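Search this site
Cookies help us run this page. OK

Marble Countertop Care: Your Questions
Jadau Stone & Tile
Updated 16 September 2018

Do I have to seal my marble?
Yes. Marble takes in oil, wine and juice. We seal every top before it leaves the shop, and you should reseal it each June. One 8 oz. bottle of sealer does most kitchens.

What can I clean it with?
Warm water and a little dish soap. Dry it with a soft cloth. Do not use vinegar, lemon or bathroom sprays.

I have a dull spot. Is it a stain?
Probably an etch. Acid has eaten the polish. Sealer does not stop this. Small etches can be rubbed out with polishing powder. For larger ones, call us.

Will my slab match the sample?
Not exactly. Veining differs from block to block, and white marble can run to beige or tan. Come in and mark your slab before we cut.

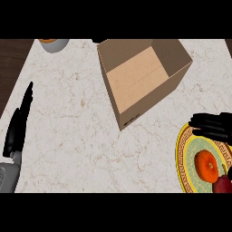
What does a repair visit cost?
The visit is $80, taken off the bill if you go ahead. Refinishing a full island is $586.

Who do I ask for?
Miyuki Imai books all repairs. Have your order number ready.

Can I put hot pans on it?
Use a trivet. Heat can crack the stone near a sink cutout.

8 comments
Share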